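Contrôle hygiène et sécurité — local fruits, site de Drurnlow
Fiche n° 187, tournée de juin
Contrôle fait par : Fiorella Cirillo
Présents : Wael Morsy (préparation), Mareike Hellwig (salle) à partir de 9 h 30
Copie : Marthinus Cele

Légende : C = conforme / NC = non conforme / R = à revoir / SO = sans objet
Commentaires tapés sur place, désolée pour le style.

1. Accès et circulation

1.1 Porte du local fermée hors service — C
1.2 Sol propre, sec — R. Flaque devant le bac de plonge à mon arrivée, essuyée par Wael tout de suite. D'où ça vient, on sait pas. Regarder le joint du siphon.
1.3 Passage dégagé jusqu'à l'issue — NC. Deux piles de cagettes vides devant. Même remarque que la dernière fois. Sorties à 9 h 50, donc NC levée, mais je la laisse écrite.
1.4 Éclairage du plan de travail — C côté fenêtre. Tube du fond clignote. Demande déjà faite à Lwazi Venter, pas de date.
1.5 Affiche numéros d'urgence — C

2. Lave-mains

2.1 Eau chaude — C
2.2 Savon — C
2.3 Essuie-mains papier — NC. Distributeur vide, rouleau posé dessus, mouillé. Remplacé.
2.4 Poubelle à pédale — R. Pédale dure, il faut taper deux fois. Tout le monde finit par ouvrir à la main.
2.5 Rien d'autre dans le lave-mains — C (la dernière fois il y avait une passoire)

3. Réception des fruits

3.1 Bon de livraison présent — C. Lot 197, raisin noir et pommes, fournisseur Mnguni.
3.2 Date et heure de réception notées — R. L'heure y est, pas les initiales.
3.3 Cagettes décollées du sol — C
3.4 Fruits abîmés mis à part — C. Une barquette de pommes tapées, étiquetée « retour ». Bien.
3.5 Étiquette d'origine gardée jusqu'à la fin du lot — NC. Retrouvée dans le carton à recycler. On la garde ! Classeur bleu, pochette du jour.
3.6 Allergènes / traitements signalés — SO pour ce lot

Commentaire Wael : « le livreur passe pendant le coup de feu, on signe sans regarder ». Compris, mais les initiales prennent deux secondes. Marthinus, voir avec Mnguni si un passage plus tôt est possible.

4. Froid

4.1 Thermomètre visible — C
4.2 Relevé du matin fait — C
4.3 Relevé du soir fait — R. Il manque deux cases sur la feuille, remplies nulle part ailleurs.
4.4 Joints de porte — C, un peu noircis en bas, à brosser
4.5 Pas de fruits coupés sans film ni date — C

5. Plan de travail et raisin

5.1 Table propre avant de sortir les fruits — voir commentaire sous la photo
5.2 Produit de nettoyage adapté — C. Clalumer, bidon fermé, fiche technique dans le classeur.
5.3 Dosage affiché au dessus du bac — NC. Feuille illisible, l'encre a coulé. Mareike réimprime et plastifie.
5.4 Rinçage après produit — C selon Wael, pas vu faire
5.5 Grappes lavées juste avant service, pas la veille — C d'après la feuille de poste
5.6 Grains fendus ou moisis retirés — à faire au cas par cas, voir bas de page
5.7 Rafle retirée pour les petits — R. Fait en général, mais pas écrit sur la fiche recette.
5.8 Grains coupés en longueur, en quatre, pour les moins de cinq ans — NC sur l'écrit. Wael le fait, le remplaçant ne le savait pas. Point le plus important de la fiche. Ne pas couper en rondelles : un grain coupé en travers garde sa forme ronde et peut boucher pareil.
5.9 Portion pesée — C. 600 g pour le plateau de la petite salle.

Pour le 5.8 je demande une consigne écrite, en gros, collée à hauteur d'yeux à côté de la planche. Pas dans le classeur. Le classeur personne l'ouvre à midi moins le quart.

6. Couteaux et petit matériel

6.1 Couteaux rangés sur barre ou dans étui — C
6.2 Manches en bon état — R. Un couteau d'office avec le manche fendu, mis de côté, à jeter. Pas à recoller svp.
6.3 Planches sans entailles profondes — R. La verte commence à être bien creusée. Encore un mois, pas plus.
6.4 Passoires et bacs secs avant empilage — NC. Empilés mouillés, on sent l'humidité en soulevant celui du haut.
6.5 Balance propre, remise à zéro — C. Affiche 670 g bac compris, tare notée dessus au feutre, ok.

7. Service en salle (Mareike)

7.1 Enfants assis pour manger — C
7.2 Un adulte à chaque table pendant le fruit — C au premier service, R au second, Mareike seule quelques minutes pour deux tables
7.3 Adultes formés aux gestes d'étouffement — R. Attestation de Lwazi pas retrouvée. Il pense l'avoir laissé à Sturthorpe.
7.4 Grains tombés ramassés tout de suite — C. Ça glisse autant que ça tache.
7.5 Trousse de secours complète — NC. Plus de compresses, date passée sur le sérum physiologique.

8. Déchets

8.1 Rafles et épluchures au bac vert — C
8.2 Bac vidé en fin de service — C
8.3 Moucherons — R. Quelques-uns près du bac. Couvercle à refermer entre deux, surtout maintenant qu'il fait chaud.

Actions

Consigne découpe du raisin affichée — Wael, avant le prochain service
Dosage Clalumer réimprimé — Mareike
Trousse de secours complétée — Mareike, commander aujourd'hui
Tube du fond, siphon, pédale poubelle — Lwazi
Attestation à récupérer à Sturthorpe — Lwazi
Horaire livraison — Marthinus
Égouttage des bacs à plat avant empilage — toute l'équipe

Prochaine visite sans prévenir, je commencerai par les cagettes. 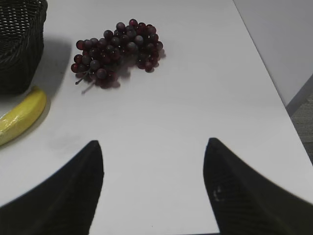 Temps de lecture : 5 min

Commentaire 5.1 / 5.6 — grappe rouge sombre sur table blanche, petite tige encore dessus. Grains serrés au milieu : c'est là qu'il faut écarter avec les doigts pour contrôler, les bouts se voient bien tout seuls. Le voile mat sur plusieurs grains c'est la pruine, pas un défaut, ne pas trier pour ça (question de Mareike). En revanche un duvet gris ou un grain mou, on retire, et les voisins aussi si c'est collé. Table : je mets R. Le blanc a l'air presque net mais l'heure du dernier nettoyage n'est pas notée sur la feuille, donc je peux pas cocher C. Et pour le service, raisin dans un bac ou sur une planche, merci de l'ajouter à la fiche de poste.

F. Cirillo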